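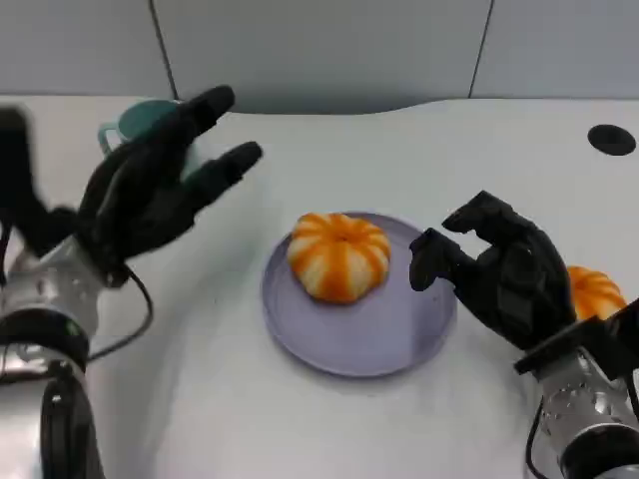 Department of Mechanical and Control Engineering, Womstead College: Student Project Reports

Two-Handed Handling of Soft Food Items
Final report of the Stiltano project group
Submitted 2026-04-15

1. Purpose of the project

The Stiltano group was set up to study how a pair of robot arms with multi-fingered hands may be used to handle soft food on and around ordinary tableware. The work forms part of the final-year project module and carries 40 credits. It follows an earlier project in the department, which dealt with rigid objects only and used simple two-jaw grippers.

Peeled mandarin oranges were chosen as the main test item. A peeled mandarin has no firm outer skin, its segments part easily under uneven pressure, and its shape differs from one fruit to the next. Damage can be judged by eye without special equipment. The fruit is also cheap and can be bought locally throughout the project period.

2. Equipment and layout

Both arms work over a white table from opposite sides, the left hand and the right hand each having its own area of reach and a shared area in the middle. The shared area holds a round plate with a slightly raised rim. The rim proved to be an important feature of the task, as it limits the angle at which the fingers can approach a fruit lying on the plate. A mug is kept towards the back of the table on the left and serves as an obstacle which the left arm must avoid.

The hands were supplied on loan under the department's agreement with Adomaitis. The control software was written by the group, using the Arau motion library which is provided to all students on the module. Cables to the hands are left with enough slack for the wrists to turn fully. During early trials one cable was caught beneath the plate and the trial had to be stopped. The starting position of the arms was changed as a result.

3. Method

Each trial began with both hands clear of the plate. An operator guided the arms through the task by remote control, and the joint positions and finger currents were recorded. The recordings were then used to train a controller which repeated the task without an operator.

Three tasks were defined:

Task A: the right hand picks up a mandarin from the table and places it on the plate.
Task B: the left hand lifts a mandarin from the plate and passes it to the right hand.
Task C: the right hand steadies the plate by its rim while the left hand removes the fruit.

A total of 226 guided trials were recorded over 14 working sessions. Fruit was replaced whenever a segment had split or come loose. All fruit used in trials was put in the food waste bin and none was eaten.

4. Results

Task A gave the most reliable results. In the final test series the trained controller placed the fruit on the plate without visible damage in 95 per cent of attempts. Most failures were caused by the thumb closing before the fingers had reached the far side of the fruit, which made it roll.

Task B was less successful. The passing movement requires both hands to hold the fruit for a short time, and small errors in position pulled the segments apart. The group reduced the closing speed of the receiving hand, with some improvement.

Task C was completed under operator control only. The plate slid on the smooth table surface when the rim was gripped from one side, and the trained controller did not correct for this.

5. Further work

The group recommends that pressure sensing be added to the fingertips before Task B is attempted again. A plate with a higher rim should also be tested for Task C. The recordings and control software have been placed in the module archive and may be used by next year's students. The loaned hands are to be returned in August.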